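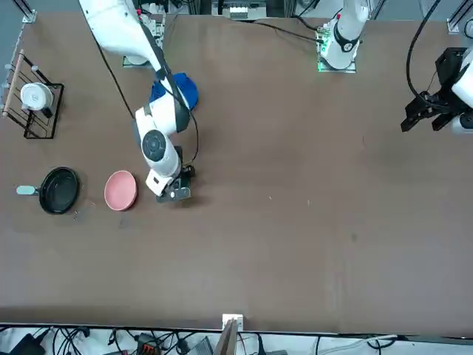
Rapid Test Kits and Home Diagnostics: Storage and Use

Print this page | E-mail this page

Lateral flow tests, thermometers and blood pressure monitors give poor results far more often through bad storage than through bad manufacture. The notes below apply to most kits sold for home use. Where the leaflet in the box differs, follow the leaflet.

Storage

Most lateral flow kits are rated for 2 to 30°C. A bathroom cabinet is unsuitable on account of the humidity, and a car glovebox exceeds the upper limit on any sunny afternoon. A bedroom drawer or a shelf in the hall cupboard will do. Do not freeze kits. If they have been in a cold porch or shed, leave them sealed indoors until they reach room temperature.

Leave each cassette in its foil pouch until it is needed. The sachet of desiccant inside is there to keep the strip dry and should not be saved for other uses. Once the pouch is open, treat the strip as having a short life, commonly one hour, less in a steamy kitchen.

Write the expiry month on the outside of the box in thick pen. When a box is split between two households, photograph the batch number first.

Setting out

Use a flat, level surface with good light. A sloping surface makes the liquid run unevenly along the strip and may leave a faint or broken control line. Wipe the surface, dry it, then wash and dry your hands. Set out the cassette, tube, swab and a timer before opening anything.

Dispense the drops with the tube held vertically. A tilted tube gives smaller drops, and an air bubble counts as no drop at all.

Timing

Use a kitchen timer with an audible alarm. Many kits are read at 15 minutes and must not be read after 20, but the figures vary between makers, so check each new box. A line that develops after the window has closed should be disregarded. No control line means a void test, whatever else shows.

Jennylyn Lagman writes that she keeps the Proteline leaflet taped inside the cupboard door, after mixing up its timings with those of another make.

Thermometers

Digital probe: clean with cool, soapy water or an alcohol wipe. Hot water can damage the sensor. Wait 15 minutes after a hot or cold drink before taking an oral reading.

Ear type: replace the cover each time and check the lens for wax. Readings from the two ears can differ slightly — use the same ear throughout an illness.

Glass: Urmila Kandpal asks about a mercury thermometer bought in 1987. It should not go in the household bin. Take it, in a rigid container with a lid, to a council site that accepts hazardous waste.

Blood pressure monitors

Sit with the back supported and feet flat for five minutes. Rest the arm on a table with the cuff at heart height, on bare skin. Take two readings a minute or two apart and note both. Remove the batteries if the monitor is to be stored for more than 4 months.

Disposal

Put used swabs, tubes and cassettes in a small bag, tie it, and place it in general waste unless your council says otherwise. Leaflets and cartons can be recycled. Lancets go in a sharps box.

Search tips Enter keyword Go

Contact Barredo Household Notes | Copyright Barredo | Back to top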